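About Troklow Acoustics

Troklow Acoustics designs and installs sound treatment for rooms where people need to hear each other. Our work covers classrooms, dining halls, small clinics, town meeting rooms and shared offices. We do not build recording studios or concert venues.

The company was started by Rostislav Vrabec, who had worked as a mechanical engineer on air handling systems and kept being asked why the rooms those systems served were so loud. The first contract was a school cafeteria with a tile floor, a plaster ceiling and 26 tables. It was treated over one spring break. The measurement sheet from that job is still the template for the one we use now, with two columns added.

We have completed 564 rooms. The staff is small: five people measure and design, and installation is carried out by crews we have trained ourselves.

What we measure

Every project begins with a reverberation test in the empty room and a background noise reading with the ventilation running. Where the schedule allows, we take a second set of readings with the room in normal use. Clients often report that a room is "echoey" when the larger problem is fan noise, and the two call for different work. If the readings show that the problem is mechanical, we say so in the report and stop there. Panels will not fix a bad duct.

Results are given by frequency band. A single averaged number hides too much, particularly at the low end, where thin wall coverings do very little.

How we design

Absorption is placed according to the readings and the way the room is used. In a classroom, the rear wall and the outer part of the ceiling usually come first, and the center of the ceiling is left reflective so that the teacher's voice carries. In a dining hall, almost any surface that can be covered should be. Shape matters less than area, thickness and the air gap behind the panel, so clients are free to choose from curved, pointed or plain rectangular outlines.

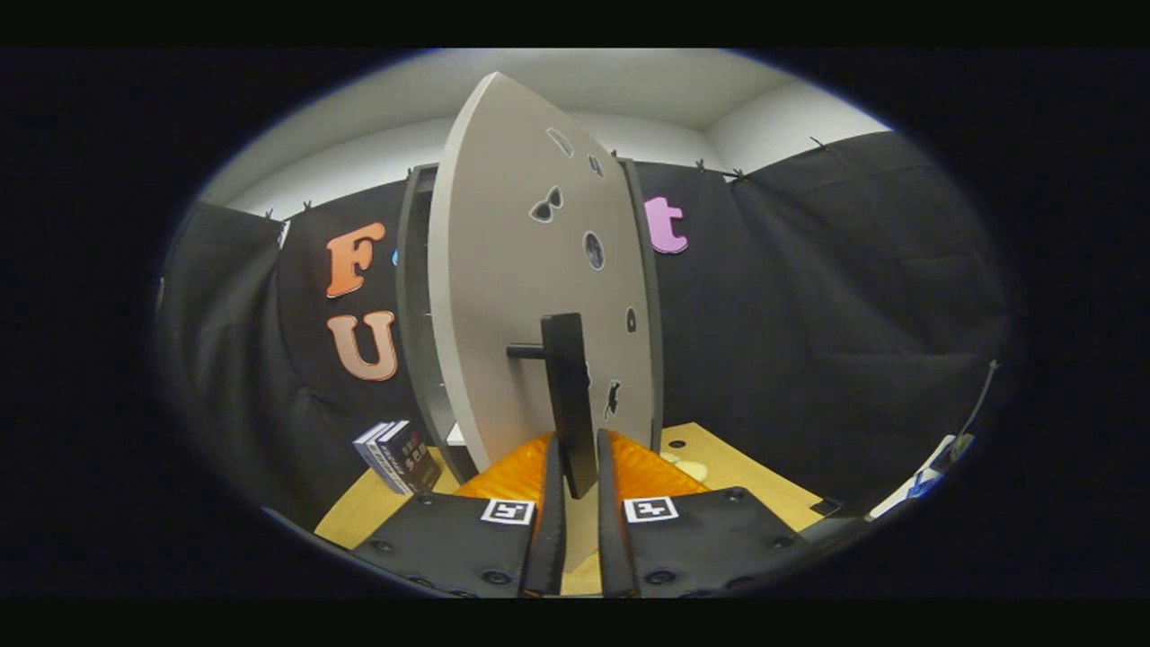 Product lines

Davik is our standard wall panel. It is 30 millimeters thick, fabric-faced, and mounted on clips so that it can be taken down for painting.

Ruggiero is a hanging baffle for rooms with exposed ductwork or open trusses. It is supplied with adjustable cable and is the usual choice for gymnasiums.

Balance is a service, sold separately from the panels. Under a Balance agreement we return once a year, repeat the original test at the same microphone positions, and issue a comparison. Rooms drift over time — carpet is replaced with vinyl, curtains come down, a partition goes in — and the original design may no longer fit.

Installation

Most single rooms are finished in one visit. Schools are scheduled for vacation periods, with April and the summer months filling first. Ceiling work requires the room to be cleared; wall work generally does not. Existing sprinklers, detectors and exit signs are left with full clearance, and the drawings are sent to the building owner before any holes are drilled.

Working with us

Send a floor plan, the ceiling height and a short note on how the room is used. Photographs of the ceiling are useful. A written estimate for testing follows, and the fee is credited against installation if the project goes ahead. Test reports belong to the client and may be shared with other contractors.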